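Features | Computing & Logic

The Proof Was Fine Until the Upgrade

A parking garage in Jaramillo has two gates, one ticket machine and a mathematical guarantee that the gates will never both refuse to open at the same time. The guarantee is 2,612 lines long. It was written in a proof assistant called Jesby, checked by machine, printed once for the city's records, and left alone for six years in the reasonable belief that math doesn't go bad.

Then Ullgate, the company that builds the gate controllers, moved to Jesby version 2, and 607 lines turned red.

To be clear about what red means: the gates still worked. Drivers came and went on Tuesday the way they had on Monday, complaining about the price. The theorem was still true, as far as anyone could tell. The program that had once agreed it was true now declined to say so, and it declined with the message "cannot unify," followed by the two expressions it could not unify, which looked identical.

People outside the field tend to picture a formal proof as something carved in stone. People inside it picture something closer to a houseplant. A proof assistant will accept a step only if it can see how to get from one line to the next, and how much it can see depends on the version you're running, the libraries you've loaded and a set of search rules that the developers keep improving. Improving is the word they use in the release notes.

Most of the damage in Jaramillo came from one tactic. A tactic is a command that tells the machine to go find a piece of the proof on its own, the equivalent of writing "clearly" in a textbook. The Ullgate proof leaned on one named "tidy," which cleaned up simple facts about numbers and lists. In the old version, tidy was slow and rather dim. In the new one it's fast and clever, and it simplifies the goal so thoroughly that the next line of the proof, written to deal with the mess, can't find any mess. It fails. So does the line after that.

I spent two days at the Ullgate office watching this get fixed, a spectator sport for which I can't recommend bringing a friend. An engineer opens the file, goes to the first red line and reads it. She reads it again. She deletes a word, waits eleven seconds and puts the word back. By lunch on the first day, four lemmas had turned green and one that had been green was red.

There are tools for this now. The best known is Flirnalow, a repair program that takes a broken proof, looks at how it used to go through and tries to patch it. It has a catalog of 1,075 known repairs, collected from other people's bad weeks, and it tries them in order of how often they've worked before. On the garage proof it fixed a little over half the breakage overnight. The repaired sections pass the checker. They also read as if they'd been translated twice, and one lemma that used to take three lines now takes forty, several of which introduce a variable and then never mention it again.

Does that matter? The checker doesn't care about style, and its whole appeal is that it can't be charmed. If the kernel, the small trusted part at the center, accepts a proof, the proof is good. By that standard, forty ugly lines are worth exactly as much as three nice ones.

The engineers weren't so sure. Somebody will have to read those lines when version 3 comes out, and they have a strong suspicion who it will be. One of them has started writing comments above each lemma explaining in plain English why it's true - an old habit known as "math," and frowned on a little when she joined. She also avoids tidy. Her proofs are longer and duller than anybody else's, and in the upgrade she lost nine lines.

There was some talk of simply staying on the old version forever. Plenty of groups do. The trouble is that the old Jesby needs an old compiler, which needs an old operating system, and the office now keeps one gray tower under a desk with a note taped to it asking people not to turn it off. The garage's guarantee still holds on that machine.

By the time I left, 31 lines were still red. All of them concern what happens if a driver takes a ticket and then backs out, a case the city had asked for specifically. The new plan is to prove that part again from scratch, in August, when the office is quiet.
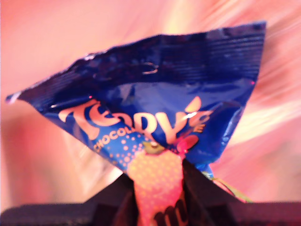
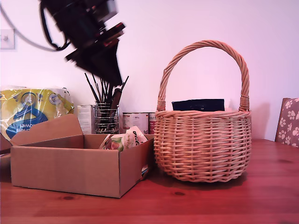
First, a blue foil candy wrapper; second, a wicker basket on a wooden table.

Print this article | E-mail this article

Contact us | Copyright and permissions | Back to top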